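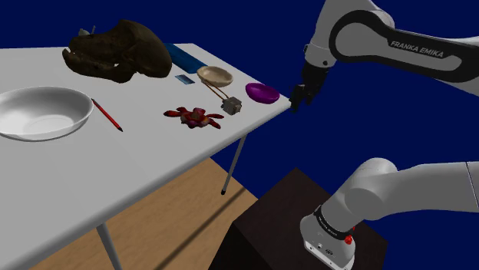
シミュレーション上の作業台とロボットアーム。卓上には鉢や鉛筆、ケーブル付きのアダプターなどが並ぶ(提供:トレヌバ)

ロボット評価を手がけるトレヌバ(Trenuva)は10月、アーム先端に取り付けるグリッパー2種類の比較試験を始めた。実機に先立ち、まずシミュレーション環境で、形や大きさのそろわない日用品をどこまでつかめるかを調べる。結果は部品メーカーのプルティコ(Pultico)とトヴェイト(Tveit)に渡され、両社が次の試作品の設計に使う。

比較するのは、2本の短い指が平行に開閉する標準型と、プルティコが開発中の指先の柔らかい型。アームにはFRANKA EMIKAのモデルを使い、台座の位置、作業台の高さ、制御の周期は両方の試験で同じにした。グリッパーの違い以外の条件が結果に混ざらないようにするためだという。

作業台に置く物は毎回入れ替える。縁の広い白い鉢、赤い鉛筆、青い直方体のブロック、薄い青のカードなど、つかみ方がそれぞれ異なる物を混ぜてある。試験を担当するユスリ・ルンバントビン氏によると、設定で手間がかかったのはカードとケーブルだった。「カードは天板に張り付いたような状態になるので、指をどこに差し込むかで結果が大きく変わる。ケーブルは計算が重く、初めのうちは1回の試行が終わるまでかなり待たされた」と話す。

試行は配置ごとに100回。物の位置と向きを少しずつずらし、持ち上げて所定の高さで止め、元の台に戻すまでを一つの試行とする。途中で落とした場合のほか、隣の物を押して動かした場合も失敗として記録する。成功率に加え、指が触れてから持ち上げ始めるまでの時間も比べる。

一方、浅い鉢のつかみ方については社内でも意見が分かれている。縁を挟めば持ち上げやすいが、傾いたときに中身がこぼれる恐れがある。今回は中身を入れずに試験し、傾きの角度だけを残すことにした。中身を入れた条件は次の段階に回す。

トヴェイト側で結果の確認に当たるレオニー・ラウザー氏は、シミュレーションの数字をそのまま製品の性能と見ることには慎重だ。「柔らかい指先は接触の計算が難しく、摩擦の設定を少し変えるだけで順位が入れ替わることもある。実機で同じ傾向が出るかどうかを見てから判断したい」としている。このため、摩擦の値を変えた試験も並行して進め、設定の影響を別の表にまとめる。

カメラについては、台の斜め上に固定した1台の映像を使う。手首側にもカメラを付ける案があったが、グリッパーの形によって視野の遮られ方が変わるため、今回は見送った。物の位置を映像から推定する処理も共通のものを使い、推定を誤ったために失敗した試行は、把持の失敗とは分けて集計する。

シミュレーションでの試験にはおよそ2週間を見込む。その後、レトロウ(Retlow)にある同社の試験室で実機による確認に移る。実機では回数を絞り、シミュレーションで差が大きかった物から順に試す予定だ。鉛筆やカードは市販品で代用し、形の複雑な置物は樹脂で造形する。

トレヌバは配置データと失敗の分類表を、実機での確認が済んだ後に公開するとしている。公開の時期や、プルティコの新しい指先の発売時期は決まっていない。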